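Lavley Court Homeowners Association
Minutes of the Regular Meeting of the Board of Directors
9/15/25

Call to Order
The meeting was called to order by the President in the clubhouse meeting room. A quorum of the Board was present. The property manager from Zedska attended and took the minutes. Owners were admitted as observers and were given time to speak under Open Forum.

Approval of Prior Minutes
The minutes of the previous regular meeting were approved with one correction. The reference to "Stulatby Lane" under Paving was changed to "Stulatby Road."

Leasing Rules
The Board reviewed the proposed change to Article Six of the Rules, which governs the rental of units. Under the revised text, an owner must give the Association a signed copy of any lease within 30 days of its start. Leases shorter than the minimum term already stated in the Declaration remain prohibited. The Vice President asked whether renewals on the same terms would require a new filing. The property manager answered that a written notice of renewal would be enough, and the Board directed that the text say so plainly.
Motion: To adopt the change as amended. Seconded and carried, with one director opposed. The opposing director asked that the minutes show a preference for a longer filing period.

Unit Sales and Resale Packets
Zedska reported that two units had closed and that both buyers had received the full resale packet. One seller complained that the packet took too long to arrive. Management agreed to acknowledge each request on the business day it is received and to post the current fee on the Association's web page. The Board took no further action.
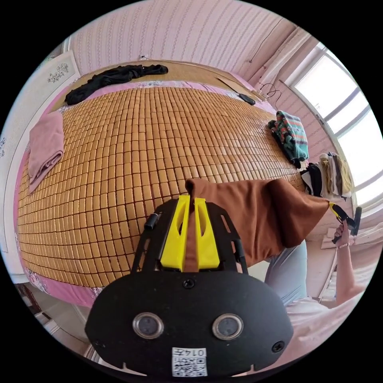 Exterior Repairs, Wickramasinghe Building
The Board considered bids to replace the entry doors and the damaged trim on the north side. The lower bid did not include paint or removal of debris. The Secretary noted that the reserve study lists this work for the current cycle and that funds are available.
Motion: To accept the higher bid, subject to proof of insurance and a written start date. Seconded and carried unanimously.
Owners in the Wickramasinghe Building are to receive notice before work begins. The Board asked that the notice name the entrance that will stay open.

Parking
Over 30 permits have not been renewed. Management will send a second reminder. Towing will not be enforced against residents with expired permits until the Board has reviewed the matter again.

Open Forum
An owner asked that the lights along Stulatby Road be checked after dark, as several are hidden by tree branches. Referred to management. Another owner asked when the annual budget would be mailed. The Treasurer replied that a draft would come before the Board at its next regular meeting.

Unfinished Business
Review of the landscaping contract was tabled until February.

Adjournment
There being no further business, the meeting was adjourned on a motion duly made and seconded.

Respectfully submitted,
Zedska, Managing Agent for the Association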